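Search this site Enter keywords Go

Grirkell helps Flelmont chase down its stolen bikes 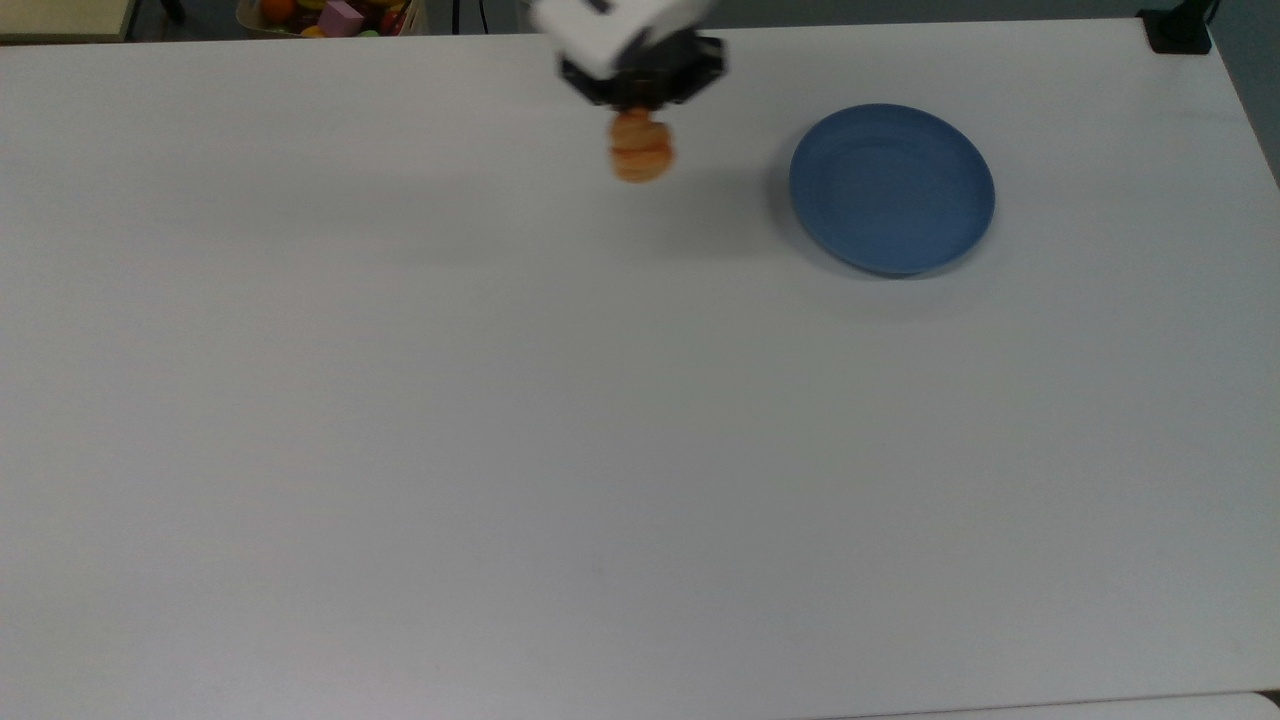
A blue plate on a white tabletop, with a small orange object held nearby.

I run the front office at Grirkell, so I get to share the fun news! Starting in August we're teaming up with the Flelmont police on a free bike registry. Thieves took 144 bikes in town last year (mine was one of them, and yes, I'm still mad), and only two made it back to their owners.

You bring your bike to our shop on Carvalho Street or the Drivodton branch, we write down the serial number, and you get a sticker. It takes almost no time. Officers can then look up any bike they recover, day or night.

We've printed 4,000 stickers, so bring the kids' bikes too. If yours is already gone, please file a police report first and then bring us a copy. Doors open at 9 a.m.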